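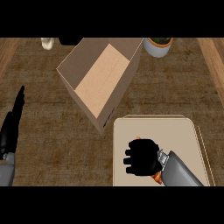 Costel Lazarević says the first month was the hardest, and that he would tell anyone thinking of applying to get a proper pair of boots before they start. He did the job for two seasons and has now moved to the office side, so his old position is open.

Packing and Dispatch Hand, Clirkmont Seed and Bulb
Full time, fixed term of 12 months with a view to ongoing

Clirkmont Seed and Bulb grows and sells garlic, spring bulbs and vegetable seed to home gardeners by mail. We have a farm, a drying shed and a packing shed on the one property on Tilov Road. Most of our orders go out between February and May, with a smaller run in spring for the summer vegetables.

The job

You will work in the packing shed with the dispatch team. In the busy months most of the day is picking orders from the racks, checking them against the slip, packing them and getting them onto the pallets before the truck comes at 3.30 pm. Outside those months the work is more mixed. You will clean and grade bulbs, weigh seed into packets, run the label printer, rotate stock in the cool room and help with the garlic harvest when it comes in.

Tasks include:
picking and packing mail orders
checking bulbs for rot, mites and damage before they go out
making up cartons and keeping the benches stocked
recording batch numbers for interstate orders
loading and unloading by hand and with a pallet jack
sweeping down at the end of each shift

Some states have quarantine rules for garlic and bulbs, and a mistake on the paperwork means the order is sent back or destroyed. We will train you on this. You need to be able to read a form carefully and fill it in the same way every time.

About you

No experience in horticulture is needed. You should be able to stand for most of the day, lift up to 12 kg on a regular basis and put up with dust. If you have asthma or a bad reaction to garlic or onion skins, please talk to us before you apply. A current driver's licence is required as there is no bus past the Ivanov Street turn-off. A forklift licence would be useful and we will pay for the course if you stay past the trial period.

Hours and pay

The shift is 7.00 am to 3.45 pm with a paid morning break and a half hour for lunch. There is some weekend work in March and April, paid at the usual penalty rates. Pay is under the award at the level that fits your experience, plus super. Staff can buy stock at cost, and seconds are free when we have them. Leave can't be taken in April.

There is a lunch room with a fridge, a microwave and a hot shower next door. Mobile reception in the shed is poor.

How to apply

Send a resume and a short letter, one page at most, telling us what work you have done and when you could start. Please give the names of two referees, at least one of them a past supervisor. Quote reference 722 on both. Applications can be posted or dropped at the farm office, 172 Tilov Road, between 9 am and 5 pm. Put them in the box by the door if the office is shut.

Applications close at 5 pm on the last working day of November. We expect to interview five people in early December, and each interview will include a walk through the sheds, so wear closed shoes. The successful applicant will start in January.

Questions about the role can go to Costel at the farm office. Mornings are best.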